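Hand-held gripper kit from Fostach: two weeks with the Sakai
By Mafalda Rebelo
14/12/2022

I have wanted one of these on my bench since March, when Sotiris Chrysikopoulos let me try the older version at his shop and I didn't want to hand it back. The Sakai is a hand-held gripper with a camera mounted behind the fingers. You squeeze the handle, the fingers close, and the camera records what the tool sees while you pick things up and put them down. Later you feed those recordings to your arm's software. Fostach sells it as a kit for 600 dollars, camera included, and I paid for mine.

Building it

The box holds 38 parts, if you count each bag of screws as one, and the manual is a stapled booklet with line drawings. I was done in an evening, with a break for dinner. Two of the drawings show the pivot from the wrong side, so put the linkage together loose and check that it swings before you tighten anything. I had to take mine apart once. The screws go in cleanly and I didn't strip a single one, even on the second go (and I am not gentle with a hex key).

The only extras I needed were thread locker and a longer USB cable. The one in the box is fine if you stand right next to your laptop and hopeless if you want to walk to the other end of the table.

The fingers and the view

I love how this thing looks and feels. The fingers are plain squared blocks in a very dark green, with a matte, slightly speckled finish, and they come in from the two lower corners of the picture with lots of clear surface between them. That leaves the middle free for whatever you are reaching for. On the older version the fingers took up far too much of the view, and small parts vanished behind them just when you needed to see them.

There are screw holes along the top faces, so you can bolt on pads or longer tips. I have made two sets of tips so far and will probably make more! The pivot housing has a brass-colored ring set into it, a nice touch on a kit at this price.

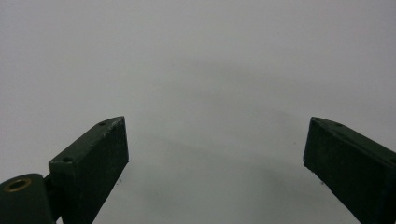

Using it every day

The trigger is light and the spring is well chosen. After 50 pick-and-place runs in one sitting my hand was a little tired but not sore, and with the older version I'd have quit well before that. The weight sits over your wrist, so you can turn the fingers down toward the table without fighting it.

Small stuff is where it shines. Bottle caps, clothespins, a stack of poker chips – all easy after a bit of practice. Thin flat things are harder. I chased a playing card across the table for most of an afternoon until I stuck some rubber to the tips, and then it was fine.

I have saved about 3,000 clips by now and the software has crashed on me twice, both times while I was renaming a folder. Nothing was lost. The file browser is ugly and slow and I'd like a way to delete a bad take from the handle, so I don't have to put everything down and reach for the mouse.

How it compares

The Turov is cheaper and comes assembled, but the fingers flex when you grip anything heavy and you can't change them. Bernance makes a beautiful one with a metal body. It costs a lot more and after ten minutes I was holding it with both hands. If you already own a Bernance arm it may still be the one to get, as the mounts match.

For my kind of work, on a bench at home with one arm and not much patience, the Sakai is the one I keep picking up. Spare fingers are sold in pairs. Order a set with the kit, the shipping on small parts is silly.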